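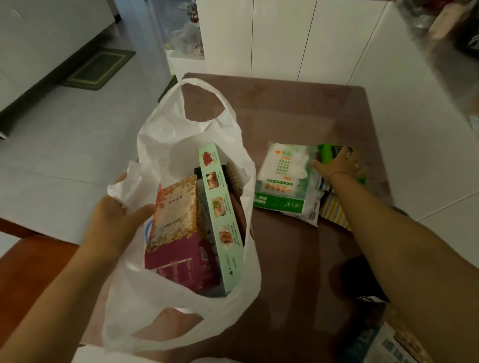
Les boîtes hautes debout, le reste se glisse autour.

Je prépare mes sacs de gourmandises comme d'autres font leur valise : trop tôt, trop plein, et en recommençant au moins une fois. Chez moi tout se passe sur la table de la salle à manger, vers cinq heures de l'après-midi, quand la maison est encore calme et que je peux étaler mes paquets sans qu'on vienne m'en ouvrir un sous le nez (ça s'est vu, et plus d'une fois).

J'ai longtemps tout fourré au hasard. On tassait, on tirait sur les anses, et puis en janvier Nélida Lagos, ma voisine du dessus, m'a regardée faire en silence avant de lâcher : « Mais enfin, tu mets les biscuits sous le riz ? » Eh bien oui, je mettais les biscuits sous le riz. Elle a tout vidé et tout repris depuis le début, et je lui vole sa méthode depuis.

D'abord les boîtes en carton, à la verticale, serrées les unes contre les autres comme des livres. Elles tiennent le plastique ouvert, ce qui libère au moins une main ! Ensuite les paquets souples, qu'on coule dans les interstices en chassant un peu l'air vers le haut. Les sachets plats, je les garde pour la fin, le long des parois. Et tout ce qui craint les chocs passe au-dessus, même si ça dépasse, même si c'est moche.

Le sac lui-même compte plus qu'on ne croit. J'en garde une réserve au fond d'un placard, pliés en triangle, et je suis devenue assez snob sur la question : les tout fins, ceux qui s'étirent dès qu'on y met une conserve, je les laisse aux épluchures. Mes préférés sont les sacs de marque, un peu rigides, avec de vraies anses.
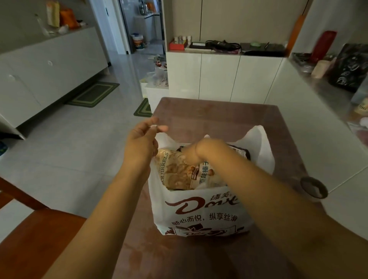
Pour les fruits secs, j'ai une faiblesse que j'assume. Noisettes, amandes, noix de cajou, il m'en faut toujours trop, et comme les sachets sont dodus, ils calent très bien les boîtes. Kheri Mussa, mon beau-frère, prétend que je m'en sers comme papier bulle. Il a raison, mais c'est du papier bulle qu'on grignote dans le train, alors je ne vois pas le problème.

Côté chocolat, prudence dès que le trajet s'allonge. Je l'éloigne du bord du sac, entre deux emballages, et jamais contre la bouteille d'eau glacée que quelqu'un aura l'idée d'ajouter sur le pas de la porte. Quatre tablettes, c'est mon maximum par sac. Au-delà, je finis par en retirer une pour la route, puis une autre, et j'arrive avec un cadeau tout flasque.

Reste le poids. Je soulève, je fais l'aller-retour jusqu'à l'entrée, et si les anses me scient les doigts, je partage en deux. Nélida, elle, double le sac sans discuter. J'ai essayé la dernière fois et je crois bien que je vais m'y mettre.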